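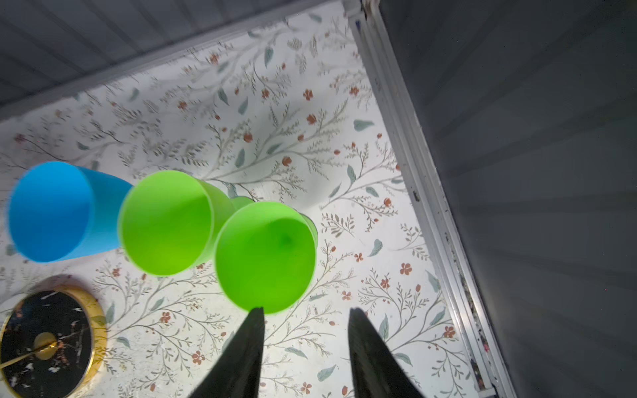

The Hold

The fault code was 1287, and the manual for the Tan controller stopped at 1286.

Junhao Zeng checked twice, once in the printed manual and once in the PDF, in case the PDF had been written by somebody with more stamina. Both ended at 1286, "Fan speed low," followed by an index and a page thanking him for choosing Tan.

On the other side of the window the left arm was holding a green plastic goblet by its foot. It had been told to hang the goblet on the gold rack. It had been told this for most of an afternoon, in fact, and had hung a good many, and then it had picked one up and kept it.

"Ask it to open," said Jianhua Jia.

"I've asked it to open."

"Ask it nicely."

Jianhua was the safety officer for the Garnley site, a job she shared with ordering the coffee. She had come down because the amber light was on, and when the amber light was on somebody with a lanyard had to stand near it. She had brought the form. The form had a box for the nature of the hazard, and she was looking from the box to the goblet and back again.

"Could it hurt anyone?" she asked.

"With the goblet?"

"In general."

Junhao thought about it. The fingers could close at 22 newtons, enough to make you say a word. The arm itself could do a lot more if your head was where the arm wanted to be, and that was why the rules were what they were. You didn't reach in while the drives were live. The drives were live. You could kill the drives with the red button, and the brakes would catch the joints, and everybody could go home. He explained this.

"So press the button," said Jianhua.

"I did press the button."

She wrote something in the box after all.
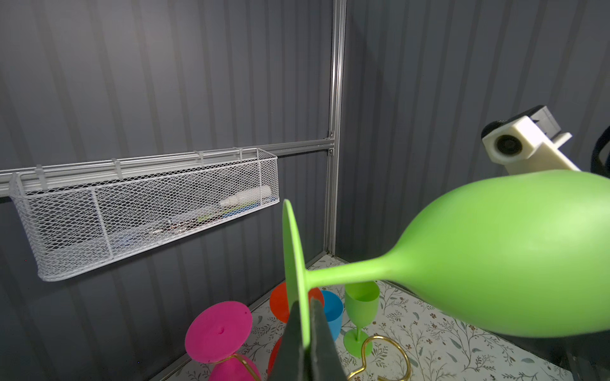 He had pressed it at ten past four. The right arm had stopped dead, as advertised. The left had given a small shudder and gone on holding its goblet, and then, after a moment, had turned its wrist a few degrees, like a man at a wedding hoping the waiter will notice. On the screen it said STOPPED in green letters. Under that, in smaller letters, it said 1287.

A stop button that stops half of what it's wired to is a serious matter, and they both knew it, and for a while they were serious. Jianhua taped a line on the floor and stood behind it. Junhao went and stood behind it too. She asked when the button had last been tested and he said June, and she asked by whom, and he found that he wanted to look at his shoes.

Then he called Vudden, who had built the cell.

Vudden said it sounded like the gripper, and the gripper was made by Seno. Seno had a very pleasant woman on the line who said that the gripper did only what the controller told it, and had he tried Tan? Tan had a recording. The recording said he was number 2 in the queue. It said this again at intervals, with no loss of enthusiasm, and Junhao began to form a picture of number 1 – an old man, he thought, possibly dead, the receiver still warm.

"What happens if we just unplug it?" said Jianhua.

"It's got a battery on the controller. So it doesn't lose its place."

"Its place in what?"

"In the drinks."

The job was a demonstration. A hotel chain wanted to see whether two arms could pick up stemware and hang it upside down on a rack, and until the arms could be trusted with glass they were given plastic, in the colors of a child's birthday. The order was for 200 clean placements in a row. Junhao had gotten as far as 198 before the green one. He had mentioned this to Jianhua on the stairs, and then again by the coat hooks, and she had been decent about it both times.
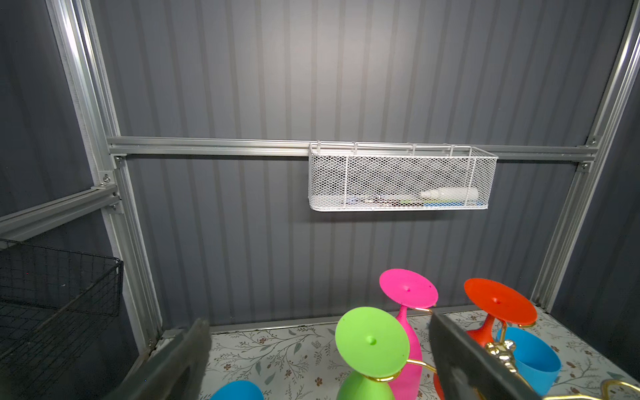

At twenty to six, number 1 either got through or was buried, and Tan answered. The young man at Tan asked for the code. Junhao read it out. There was typing, and then there was a different sort of silence.

"Where did you see that?" said the young man.

"On your controller."

"That one's not released yet."

"It's released here."

The young man went away and came back with an older man, who breathed more. The older man explained that 1287 was a thing they were trying out, and that it must have come down with the last update, and that he was sorry. If the controller lost power to the arm while the fingers had hold of something breakable, it would keep that one arm alive on the battery so the something wouldn't be dropped. It was meant for laboratories. A customer had once lost a very expensive flask.

"It overrides the stop?" said Jianhua, leaning in over the phone.

"It defers the stop."

"Until when?"

"Until the item is placed."

"And if the item can't be placed, seeing as we've stopped it?"

The breathing went on for some time.

She wrote all of it down. She filled the box, and the margin beside the box, and she turned the form over and used the back, where there was a printed request not to. She wrote the word "defers" and underlined it so hard that the pen went through. Then she asked the older man to spell his name.

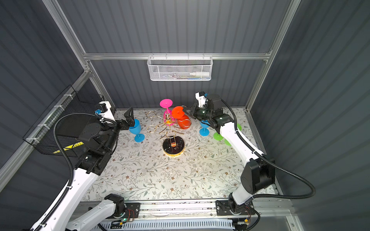
The cell at Garnley, both arms over the table.

The battery was good for nine hours, the older man thought, or possibly eleven. Nobody was to cross the tape before then. Junhao fetched two chairs and what was left of the coffee.

"Does it count?" he said, a bit after seven. "If it hangs it up. As 199."

Jianhua said she would have to look at the wording. She took the lid off her cup and moved her chair another foot back from the line, and he moved his over next to it.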